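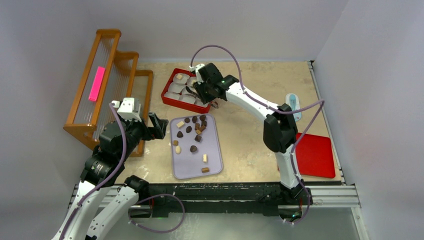

Dish racks, trays and the sponge: kitchen notes for the new season

The shared kitchen on the second floor of the Nustmont building has been open again for a few weeks, and the washing-up corner is working better than it did before the summer. Thanks to everyone who has been using it properly. A few things still need saying, and there are some answers here to questions people have left on the clipboard.

The wooden dish racks are staying. We looked at wire ones from Prendergast and they were fine, but the coating on the old wire racks chipped within a year and we ended up with rust marks on the plates. Wood does need some care. Once a week, whoever has the Friday slot should take everything out of the rack, wipe the end frames with a damp cloth and stand the rack on its side overnight. Please don't put it through the dishwasher. One went through in January and the joints opened up so far that it had to be thrown away.

Load plates from the back, large ones first, with the faces all turned the same way. Saucers and small plates go in front. Bowls don't sit well between the rods and tend to tip the plates next to them, so turn them upside down on a towel. Mugs go on the hooks. Pans should be dried by hand and put away, as a heavy pan leaning on the rods will bend them sooner or later.

Sponges should be stood on end in the back of the rack after use, squeezed out first. This was Angus Harawira's suggestion and it has made a real difference. A sponge left flat in the sink stays soggy all weekend and smells by Monday. Standing up between the rods it gets air on both sides. Replace it every 2 weeks, or sooner if it starts to fall apart. New ones are in the drawer under the microwave. The pink ones are for dishes. Anything green and scratchy is for the stove top and shouldn't go near the nonstick pans.

Trays are the other subject that keeps coming up. We have 9 plastic trays in circulation, and on most days more than half of them are upstairs on people's desks. The red trays are for clean items waiting to be put away. The lavender trays are for carrying food and drinks, and they can leave the kitchen as long as they come back the same day. Wash both kinds by hand in warm water with a little dish soap. Hot water straight from the urn has warped two of them already – they rock when you set a glass down.

If a tray has sticky label residue on it, rub in some cooking oil, leave it for ten minutes and wash as usual. Scouring leaves scratches that hold stains, and tomato sauce is the worst for this.

The speckled tabletops hide crumbs very well, so wipe them even when they look clean. A damp cloth is enough. No bleach, please.

The Arkora dishwasher is still out of order. The part has been ordered and we will put a note on the door when it arrives. Until then, everything has to be washed by hand, and the drying rack fills up fast after lunch. If it is full when you get there, dry a few things and put them away before adding your own.

Lost property: one blue lunchbox lid, a bread knife with a taped handle, and a cheese grater that doesn't belong to the kitchen. They are in room 359 and will be there until the end of the month.

The next order from Darkum goes in on Thursday. Write requests for soap, towels or sponges on the clipboard by noon.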